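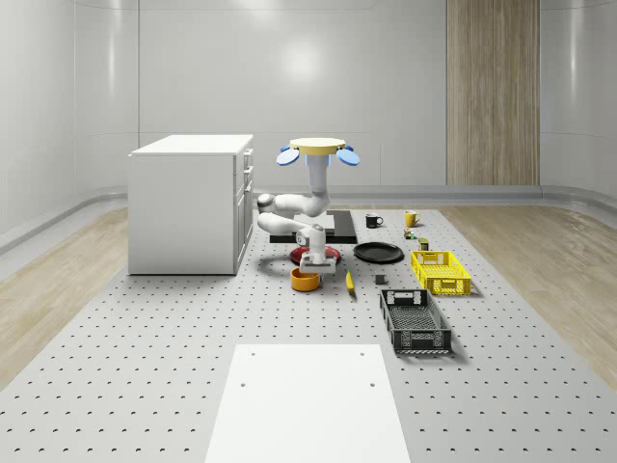 Kitchen drawer creeps open by itself after refitting the runners

Posted in Home and Furniture > Cabinets and storage

hollybank_29

I have a freestanding Brotden base unit with drawers over a cupboard. The carcass is 18 mm board, painted. The original roller runners on the top drawer were worn, so I replaced them with a pair of ball-bearing runners from Dirkier, 450 mm long, full extension, rated at 36 kg. They are the plain type with no soft close and no catch, only the small rubber buffer at the back.

The drawer runs well but will not stay shut. If I push it home gently it comes back out by 10 mm or so within a minute. If I push it hard it bounces off the buffer and stops further out. The lower drawers, still on the old rollers, stay closed.

What I have checked so far:

Both runners are the same length and the same hand as marked.
The drawer box is square. The diagonals match to within a millimetre.
The drawer front does not touch the carcass or the drawer below.
A spirit level laid across the top of the unit, left to right, reads level.

I have not screwed the unit to the wall and would prefer not to, as it gets moved for cleaning. Is it a faulty pair of runners, or have I set them wrong? The leaflet only gives the side clearance (12.7 mm each side) and says nothing about angle.

3 replies

Rutherford Joinery

The runners are probably fine. You have levelled the unit left to right but you don't mention front to back. Ball-bearing runners have very little rolling resistance and a drawer on them will move on a slope that you would not notice by eye. The old rollers hide this in two ways. They have more friction, and most of them have a dip at the back of the track that the wheel drops into when the drawer is shut. That dip is what holds your lower drawers closed.

Work in this order.

Take the drawer out. Put the level on the cupboard floor inside the unit, pointing front to back. Don't use the worktop, which may have been packed or may be slightly bowed. If the bubble shows the front is low, turn the front feet up or pack under the front edge until it is level or very slightly low at the back. One millimetre over the depth of the unit is plenty.

Next, put the level on each fixed runner member in turn. A short level of 200 mm or so is easier here. Both should read the same as the cupboard floor. If one is nose-down, slacken its front screw, which should be in the slotted hole, lift the front by the same 1 mm and tighten. Only when it is right should you add the screws in the round holes. A lot of people put those in first and then have no adjustment left.

Last, measure the inside width of the carcass at the front and at the back, at runner height. If the back is narrower by more than about a millimetre, the runners are squeezed as the drawer closes and they will push it out again. This gives the same symptom as a slope, but it feels stiff over the last 60 mm of travel. Ease it by packing out the front or planing a little from the back of the drawer sides.

A bounce off the buffer is normal for this type. They are sold for workshop units and filing drawers as well, where a catch is fitted separately.

memoron

Had this. I put a magnetic catch on the back panel and a steel plate on the back of the drawer box. Cost next to nothing, took 10 minutes. Never bothered to level anything.

Make sure the back panel is solid enough to take a screw. Mine was thin hardboard so I glued a block on first and left it overnight.

fenland_joiner

Agree with the first reply on levelling. Two additions.

Check for the lock-in type before buying anything. Some plain runners have a small spring detent at the closed end, and it only engages if the drawer goes right to the back. If your drawer front meets the carcass 2 or 3 mm before the runner reaches its stop, the detent never catches. Take the front off, if it is a separate piece, and try the box alone. If it clicks home, move the drawer members forward on the box by the missing amount.

Also, a magnetic catch works but I would not fit one to a drawer that leans forwards. With the drawer full of pans the slope pulls harder than it does empty, and a small magnet may let go. Level first, catch second.

hollybank_29

Level on the cupboard floor shows the front is low, by half a bubble. There are no adjustable feet at the front, only a plinth, so I will cut two strips of hard plastic packing and put them under it. The inside width is the same front and back. I could not feel any detent with the drawer front off.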